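Ticket 394
Subject: Folding station stalls on white shirts, open day setup
Site: Engate demo room
Opened by: Mhairi Geddes
Assigned to: Callum Cruickshank
Priority: High, visitors on site
Opened: Feb 26, 2024
Status: Resolved, one follow-up open

Reported problem

The folding demo runs fine on the red cloth and then stalls on the white T-shirt. Both arms go to their start positions over the shirt, the left one starts down toward the hem and then the program stops with "no edge found, left." No collision, no fault on the controllers. If I clear the message and restart, it does the same thing. The first visitor group is a school party and they are due before lunch. I need to know if I should pull the shirt from the program and run red cloths only.

Software is the Wudness planner on the Lobo controller, same versions we ran at the December demo. Nothing has been updated that I know of. The table was moved to the demo room yesterday and put back together there.

Mhairi

Log

CC: Please don't pull the shirt yet. Does it stop every time or only sometimes? And is it always the left arm?

MG: Out of 23 tries it finished 2. Always the left arm. The right arm has found the shoulder every time I've watched it.

CC: Did the two good runs have anything in common?

MG: Both were early, before I had the room set up for visitors. I turned on the rest of the ceiling lights after that.

CC: OK, that helps. Leave the arms powered. Put a shirt down the way you would for visitors and grab me the overhead view before you press start.

MG: Done. Shirt is on its side, hem toward the basket, neck toward the right arm. Far side edge is already turned in and one sleeve is folded over on the chest. It's how Ileck's instructions say to start the second half of the fold.

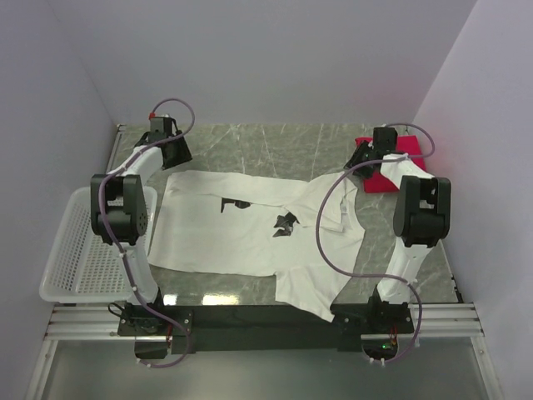 I also ran the arm self check while I was waiting for you. Both arms passed. Gripper open and close is good on both sides. I pulled gently on the cable at the left gripper and the plug is seated.

CC: Thanks. Going through these in order so we have it written down.

1. Arm calibration. Ran it remotely. Left and right both inside limits. Not the problem.

2. Table position. If the table had gone back together crooked, both arms would be off, and the right one is landing where it should. Not the problem, but I'd still like the bolts on the frame checked after the visitors leave.

3. Gripper force. Never gets that far. It stops before the fingers close.

4. Lighting. Most likely. There are bright reflections on the table just in front of the shirt, and the tabletop has pale veins running through it. The planner looks for the border between cloth and table. White cloth with glare next to it is the hard case. The red cloth has no trouble because the color does the work.

5. Basket position. Second suspect. It's white, it's right by the hem, and the left arm is the one failing.

Try the lights first. Put the room back to how it was for the two good runs.

MG: Lights back to the early setting. Ran it four times. Three finished, one stalled with the same message.

CC: Better but not fixed. Now move the basket farther left if you can and leave the lights as they are.

MG: There isn't much room to the left. I can move it a little and that's all. The arm has to be able to drop the finished shirt in it, so I don't want to go far.

CC: Then leave it and we'll mask it instead. I'm adding a no-look area over the basket so the edge finder skips it. You'll need to reload the cell file. Takes a minute.

MG: Reloaded. First shirt finished. Second shirt finished. Third one finished but the fold was ugly.

CC: Ugly how?

MG: Sleeve didn't get tucked and the collar end bunched up. It didn't stop though. It just kept going and folded it that way.

CC: That's a separate thing. The program doesn't judge the fold, it only checks that it has hold of the cloth. For today I'd take ugly over stopped. What speed are you running?

MG: 100 percent.

CC: Drop it to 70. The cloth gets a chance to settle between moves and visitors can follow it better anyway.

MG: At 70 now. School party is in the hallway. Going live.

(no entries during visit)

MG: First group is done. It ran the whole time they were in the room without a stall. The kids asked to throw the shirt down crumpled instead of letting me lay it out, so I let them. The planner took longer to decide but it picked both ends and went for them. I had my hand near the stop button and the barrier was closed.
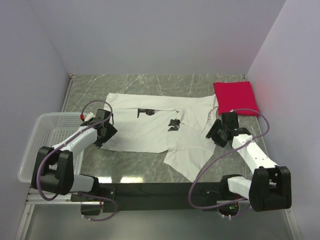
Attachment 2: crumpled shirt, left gripper over the left edge of the shirt, right gripper near the collar. Red cloth in the back right corner.

CC: Good to see it try that one. Did it get a proper fold out of it?

MG: No. It got the shirt flatter and then made something like a rectangle. They clapped, so fine. A couple of the teachers wanted to know if it could do fitted sheets. I said not on this table.

MG: One question from a parent I couldn't answer. She asked if the dark print on the shirt confuses it. Does it?

CC: It shouldn't. The print is inside the outline and the planner only cares about the outline. It can matter if the print lands right on a fold, since then it looks like a dark edge. If you want to be safe for the afternoon, use a plain shirt.

MG: I only brought printed ones. Will carry on with these.

MG: Afternoon group done. One stall, cleared and restarted, finished on the second go. The visitors didn't seem bothered. I used the wait to talk about the cameras.

Cause

Glare on the tabletop from the full ceiling lights, made worse by a white basket close to the hem of a white shirt. The left arm's edge search could not settle on the shirt border.

Fix applied

Lights set back to the early setting.
No-look area added over the basket in the Engate cell file.
Arm speed set to 70 percent for visitor sessions.

Still open

Check the frame bolts (Mhairi, before the table moves again).
Ask Ileck if a matte cover for the tabletop would fit under the front beam.
Bunching at the collar end to be logged as its own ticket. Callum will open it and link it to this one.

MG: Fine to close from my side. Please keep the mask in the cell file, the basket stays where it is.

CC: Mask saved. Closing.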